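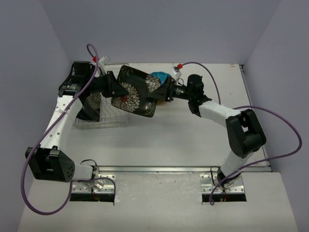 Laborbuch Zelle 2, April, Eintrag ab 9:30

Bedarfsliste für das zweite Halbjahr. Kamarul will bis zum Monatsende wissen, was wir bestellen und was wir schieben. Stand heute zusammengetragen, Preise netto.

Greiferfinger: Die jetzigen Finger bleiben vorerst. Ersatzsatz bei Pirkico angefragt, 228 Euro pro Paar, Lieferzeit 27 Arbeitstage. Wir brauchen für jeden Arm ein Paar auf Lager, also zwei Paare. Amedeo möchte zusätzlich weiche Auflagen testen, weil glasierte Keramik auf hartem Material rutscht. Das drucken wir selbst, kein Budgetposten.

Kabelführung: Die violetten Leitungen laufen in weiten Bögen außen an beiden Armen vorbei. Für das beidhändige Halten reicht das, für schnellere Bewegungen möchte ich Clips an den Gliedern und eine Zugentlastung unten am Sockel. Kleinmaterial, höchstens 40 Euro, geht über die Werkstattkasse.

Handgelenkkamera: Angebot von Wilix liegt vor, 1.443 Euro für das Modul mit Halterung. Noch nicht entschieden. Das jetzige Bild ist hell und gleichmäßig ausgeleuchtet, aber an glänzenden Rändern gibt es Reflexe, und die dünnen Drähte vom Abtropfgestell sind für die Segmentierung schwierig. Ob eine neue Kamera daran etwas ändert oder ob ein Polfilter reicht, wissen wir nicht. Erst Filter leihen (Amedeo fragt bei Janevski), dann entscheiden.

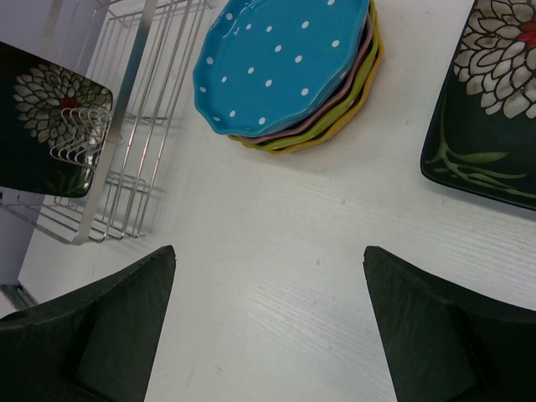
Geschirr: Die schwarzen Teile mit den Chrysanthemen und die bunten Teller mit Wellenrand bleiben im Satz. Der Stapel ist der schwierigere Fall, die Ränder liegen eng übereinander und die Finger müssen genau einen Teller fassen. Nachkaufen, solange es die Serie gibt. Bruch bitte ab sofort hier im Buch eintragen, sonst kann ich den Verbrauch nicht planen.

Gestell: Ein zweites Drahtgestell mit anderer Schlitzbreite wäre gut, damit wir nicht alles auf eine Geometrie einstellen. Befestigung auf der Tischplatte noch offen – Kamarul ist gegen Bohren, ich auch.

Wartung: Iltitz bietet einen Vertrag für beide Arme an, Preis steht noch aus. Ohne Zahl kommt das nicht in die Liste. Telefonat auf nächste Woche gelegt.

Reihenfolge, falls gekürzt wird: Finger zuerst, dann Geschirr, dann Gestell. Kamera ganz hinten.

Nachtrag 15:10: Mit Kamarul gesprochen. Finger sind freigegeben, 456 Euro für die zwei Paare, Bestellung geht heute raus. Kamera bis nach dem Filtertest zurückgestellt. Für den Wartungsvertrag will er ein Vergleichsangebot sehen.

Offen: Filter (Amedeo), Maße für das zweite Gestell (ich), Vergleichsangebot Wartung (ich).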